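Notebook – simulated room, camera and controller comparison
July, started just after nine in the morning 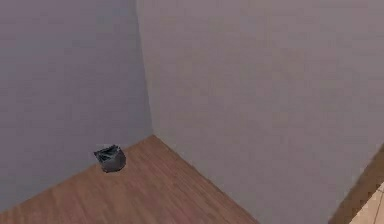 I promised Yolotzin I would write this one up properly instead of leaving it on the back of an envelope, so forgive the length. We are still trying to settle which of the two controllers goes to Prasdale for the small-object pick-up work, and before either of them gets near the real arm I want them both to have had a fair go in simulation with the same camera and the same target.

The corner room is the one I have settled on for now. The little dark grey object sits on the wooden boards close to the left wall, and there is nothing else loose in the room to distract the detector, so if it gets lost in there we can't blame clutter. I have the viewpoint up high, looking down into the corner. Thierry would have preferred it lower, nearer to where the wrist camera will end up, and he may well be right, but I wanted to see how the high view coped first (and I had already set it up, which I admit counted for something).

Two controllers, then. The first is the old Garnthorpe one that we all know and grumble about. The second is the one Leobardo has been building up since spring, which we are calling Pritbridge until somebody thinks of a better name. Both get the same picture, the same start pose and the same time limit, and both have to bring the gripper to a hover point over the object and stop. No grasping yet! I know everyone wants to see grasping.

I ran 900 starts in all, split evenly between the two, with the arm loaded in only after the opening view has been saved. Garnthorpe stopped inside the tolerance on 349 of its share. Pritbridge did a bit worse on the bare count, which surprised Leobardo and rather deflated him, poor man, but when I went through the logs its misses were nearly all of one sort. It comes in nicely, gets close, and then dithers sideways along the line of the left wall until the clock runs out. Garnthorpe's misses are all over the place and I can't find any pattern in them at all. Given the choice I would much sooner have the fault I can find.

My guess is the depth estimate. The walls are very plain, a pale mauvish grey with only faint blotches in them, and there isn't much there for the matcher to hold on to. The floor ought to be easier with the plank lines, though they are rather smeared in this render. Zbigniew thinks it is the object itself, as the top is pale and crinkly-looking and the sides much darker, and he suspects the segmentation is keeping the top and throwing the rest away. We went round and round on this over tea and got nowhere, so I shall test both.

Settings, so that I don't have to dig for them again: control loop at 50 Hz, hover tolerance 6 mm, gripper model is the Beltrán two-finger with the short pads. Isauro has the long pads modelled as well but they clip the wall when the arm comes in from the left, and he wants to sort that out before anyone uses them in a comparison.

Still to do:
Rerun Pritbridge with a rougher wall texture and leave everything else alone.
Save the segmentation masks for the last second of each failed run – I forgot to switch this on and am cross about it.
Lower viewpoint for Thierry.
Ask Isauro whether the short pads have the right mass, the wrist looked heavy to me on the fast starts.

Later, gone four. Rough-wall run is going now on the spare machine. Please leave it alone overnight, Leobardo, however tempting it is to look.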